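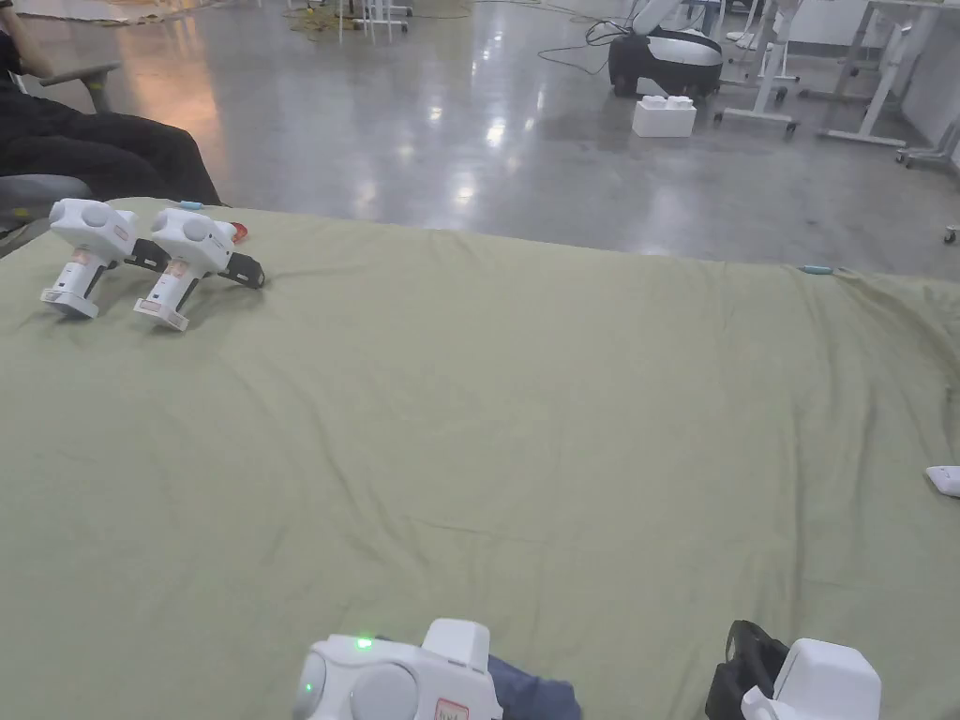 I have been promising a thread on what I learned from hemming my own curtains, and I finally have an evening for it, so get comfortable. I started in February with no plan and one very old sewing machine from my aunt. The first thing I'd tell anybody is to look at the cloth before you measure it. Take a sage-green cloth spread out over a big table, with those soft creases running on a slant from one side up toward the other. If you measure across folds like those you'll lose a little length at every one, and you won't find out until the panel is hanging in the window looking like it shrank.

So, press first. I know! I hate ironing too. I went years without ironing a single shirt and I was proud of it. But I stood there and pressed four long panels on a folded blanket, with the radio on, and by the third one I was sort of enjoying myself.

My fabric came from Fagundes, the remnant shop behind the bus station in Stastside (if you've never been, go in the morning, the light is better and you can take bolts to the window). I paid 90 dollars for the whole lot, thread included. The lady cutting it asked me twice if I'd washed the same stuff before, and I said no, and she gave me a look and cut me an extra half yard on each panel. I have thought of her so fondly since.

Wash it. Please wash it before you cut anything. Mine is a cotton and linen mix and it came out of the dryer a good bit shorter than it went in. That extra half yard is the only reason I have curtains that reach the sill.

Next up, where to measure from. I had always measured from the top of the window, and you want to measure from the rod, or from the bottom of the rings if you use rings. And put the rod up first! I wrote all my numbers down on the back of an envelope, then hung the rod a hand's width higher than I'd planned because I hit something hard in the wall, and the envelope was no good to me anymore.

Also your floor is probably not level. Mine drops toward the radiator. If your curtains go all the way down, measure at both ends of the window and write both numbers down, and decide which one you're going to believe.

Okay, hems. My friend Mirela Nogueira sewed costumes for a school theater for years and she told me to turn the bottom up double, the full depth both times, so there's no skinny ridge showing through when the sun is behind it. I had been doing a little fold and then a big fold, the way you would on pants. Hers hangs so much better. It eats fabric, though, so add it in before you cut.

She also told me to hang the panels for a few days with only the side seams done and leave the bottoms pinned. The weight pulls them down some. I lasted two nights before I took the pins out and sewed, and one panel is a touch longer than its neighbor to this day. I see it every morning with my coffee. I'm leaving it.

Pins: I used a box of 500 and I believe I've stepped on a fair share of them. Get the kind with the big round heads. The flat little ones vanish into a rug and wait for you.

Somebody asked under my last thread about thread (sorry). I used plain all-purpose polyester, one shade darker than the cloth. I had held up a lighter one in the shop and it looked fine on the spool, but once it was stitched it jumped right out at me. Darker sinks in.

Corners gave me the most grief. I watched I don't know how many videos on mitering and I understood every one of them until I sat down. What finally worked was folding one out of a paper napkin at the kitchen table, opening it up, and drawing on the creases with a pen. I kept that napkin. It's in the sewing box and I still get it out.

Lining, since a few of you asked. I lined the bedroom pair and skipped the front room. The lining stays a separate piece at the bottom, hemmed a little shorter than the front, so the two can swing on their own. I sewed mine together the first time and it bagged out like a pillowcase. Half an hour with a seam ripper and a bowl of popcorn took care of it.

If your machine skips stitches on the thick part of the hem, change the needle before you start fiddling with the tension. I fiddled with the tension for a whole evening. The needle in there may well have been older than me.

And go slow over the corners, turning the wheel by hand if you have to. It feels silly and it saves your needles. I broke two in one sitting and then made myself a cup of tea and quit for the night.

Next I'd like to try a roman shade for the bathroom, which everyone says is much harder, so if you've made one and have opinions about the cords, please tell me. I have a long piece of the green left over and a rainy week coming.

Back to top | Contact | © 2021 Threads by the Window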